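Unit 4 handout: Simulated kitchen task, two-arm humanoid

In this unit each group works with the two-handed humanoid model in the Starkholm simulator. The kitchen is the same for every group and the files are in the Plenitz folder on the course drive. Copy the folder before you change anything. Groups that edited the shared copy last August lost their starting positions and had to set them up again.

The task uses one small disc with a purple rim and one tan board. The disc must end up flat on the board, with both hands clear of it. You have 19 attempts per group, and failed ones count.

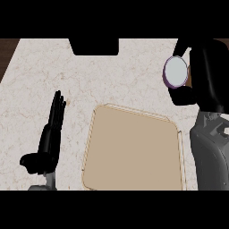

Figure 1. Disc held by the right gripper, board empty.

Read the head view first. The robot looks down at the worktop, so height is hard to judge from this view alone. Print the gripper height to the console and check it against the board before you open the fingers. Most early failures come from letting go too high - the disc lands on its edge and rolls.

Keep the left hand out of the way for the whole run. It has no job in this unit. Leave its joint targets at the values in the Mulligan settings file and do not tune them.
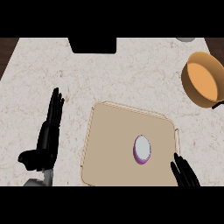
Course tutor, Robotics and Automation, Zakcombe College

The disc can lie anywhere on the board as long as the whole of it is inside the raised rim. In Figure 2 it is a little right of centre, and a position like that would be accepted. The pot at the right of the worktop is not part of the task, but a run in which the arm strikes it is marked as failed.

What to hand in

One log file per group, with every attempt in it.
A written account of two attempts, one that failed and one that passed. Give the release height for both.
Your control script, with comments.

Work in pairs where you can. The account should be around two pages, plots included. Unit 5 uses the same worktop and adds the left hand, so keep your script.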